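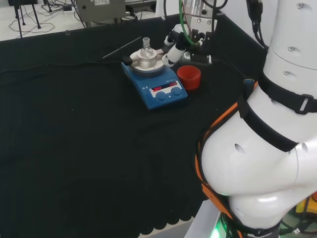
What the second arm really costs

The request that came up from the chemistry bench in December was one line long: "second arm, plus bits." The arm took up most of the discussion. The bits took up most of the money we hadn't planned for, so this item is for any group drawing up a similar list before the spring round closes.

Start with the thing everyone enjoys, the quote. We had two. Torkik priced the arm with its gripper, controller and a year of support as one line, and it looked expensive. Protura priced the arm alone and looked like a bargain until we asked what it would hold things with. Once the gripper, the mounting plate and the software seat were added, the gap between them was 792 dollars, and Protura still wanted extra for the manual on paper. We went with Torkik. If you're comparing quotes, rewrite both into your own table before you form an opinion, and keep the salesperson's table somewhere you can't see it.

Next, the bits. A heating block and a round-bottom flask don't care who is reaching for them, but a gripper cares a great deal about the neck of that flask. The finger pads that came with the arm were made for boxes. Glassware pads are a separate part number, and they wear. Budget for 4 sets a year and put them under consumables, where they'll be approved without a meeting. Under equipment they will be discussed.

Cable management deserves its own line, and I say this as someone who crossed it out of the first draft. Straps, sleeves, clips and the longer power leads came to more than the hotplate would cost to replace. You can save here if you enjoy walking carefully.

Then there's glass. The Dixit project, which shares our stores account, had set aside nothing for breakage in its first year on the theory that a machine does the same thing every time. So it does, including when the flask is an inch to the left of where it was yesterday. We put in 1,000 dollars for glassware and a few plastic cups to practice on. A cup is a very forgiving colleague and costs next to nothing – buy plenty.

Things we left out of the plan and had to ask for later:

A second emergency stop, within reach of the person at the hotplate as well as the person at the keyboard.
Floor space. Two arms and a table need room on every side, plus somewhere for the controllers to sit.
Dark table covering, which the vision people want and which was bought out of the coffee fund.
Training days. The support contract includes one. We used it up on the login.

Lead time is the other surprise. Torkik quoted 11 weeks from purchase order, and a purchase order is a different thing from the email in which everyone agrees. Ours sat in approvals over the holidays with a query about whether the two arms were duplicates. They are, in the sense that your left hand is a duplicate.

As for leasing, we looked at it through Fleleo and the monthly figure was pleasant. The return conditions were less so, with a clause on "chemical exposure" that could be read to cover standing near a fume hood. If your work is all boxes and bins, it may suit you. For wet chemistry, read that page twice and then buy.

Spring requests go in on the usual form. Please attach the quote, your own version of the quote, and a list of bits with a price beside each one. "Misc." will be sent back.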